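# Pack the Pouch, Skip the Cube

I have packed for other people's trips for most of my adult life, first for my kids and now for the swim club in Nedholm, and I think the clear zippered pouch is the best thing you can put in a suitcase.

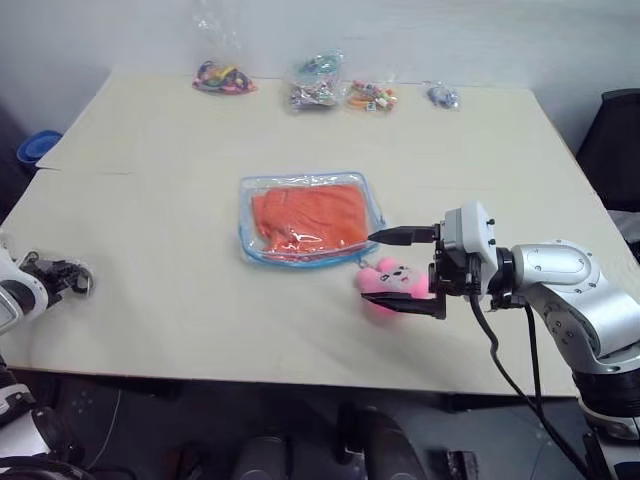
Packing cubes get all the attention. They come in sets, they match, and they make a suitcase look tidy when you open it. The trouble starts on the second night, when you want one shirt and have 4 gray cubes that all feel the same in the dark. With a clear pouch you see orange cloth and you know which one it is.

I put one thing in each pouch, two if they are small. People tell me this wastes space. Aishwarya Kamath, who packs for the same trips I do, rolls everything into one big duffel and gets it shut faster than I can. She also empties it onto the bed every morning. I'd give up a little room to avoid that.

A colored edge helps. Ours have blue trim, and when a pile of plastic is sitting on a table the trim shows you where each pouch ends. Plain bags are fine for socks and chargers, but they slide over each other and get mixed up.

I am also in favor of hanging something on the zipper. A plush keychain looks silly on luggage, and I held out against them for years -- I used paper tags, which tore. A soft toy gives you something to hold, and a child who can't read yet knows the pink bear is hers. Put it on a metal ring. String comes loose.

The fair complaint is wrinkles. Cloth folded into a tight pouch comes out creased, and I don't have a fix for it. If you are headed to a wedding, use a garment bag. For a weekend in Altdale with wet towels and a bus ride, creases don't matter much.

The other complaint is plastic. Sewwandi Saha switched to mesh last November for that reason, and I respect it. But mine have lasted 9 years, apart from one split seam, and I mended that with tape. A cheap pouch that stays in use seems all right to me.

Buy a few, in a size that fits one folded sweatshirt. Leave the lid of the suitcase open the night before and put them in standing up, zippers toward you.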